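How to fold a heavy winter coat for storage

Every spring I put away the winter coats, and for many years I did it badly. I pushed them in a bag, and in October they came out with a hard crease across the chest. Now I do it slowly, one coat at a time, and the result is much better.

You need a clean coat, a flat place bigger than the coat, some white tissue paper and a cotton storage bag. The bed is the best place in my home. A table is usually too narrow for the sleeves.

First, empty all the pockets. Brush the coat from the collar down to the hem, and leave it on a hanger overnight in a room with the window a little open. Wool should never go in the bag damp.

Next, lay the coat on its back with the front side up and the collar away from you. Open the sleeves to the sides and smooth the cloth with your palms, from the middle to the edges. With a double-breasted coat, look carefully at the front before you fold anything. The lapel should lie in its natural line, and no large button should press into the cloth from under it. 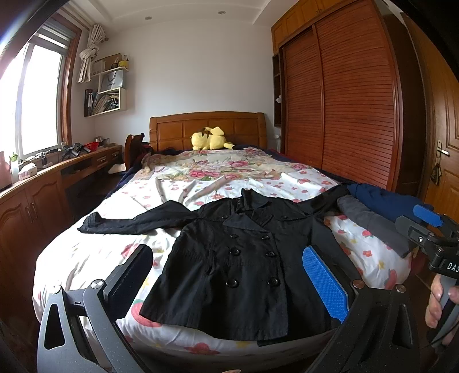 Check the small parts too. A loose button is easy to sew now and easy to lose later. If the collar has hooks, I put a piece of tissue over them, so they do not catch the wool. A turned-up cuff can be opened and made flat, or filled with a little tissue if you want to keep its shape.

Now bring one sleeve across the chest, then the other — do not pull, only lay them. Put a soft roll of tissue at the waist and fold the bottom half up over it. This roll is what prevents the hard crease.

Slide the coat into the bag with the collar at the top. Heavy coats go at the bottom of the box, light jackets over them. In June I open the box once and let the air in for an afternoon.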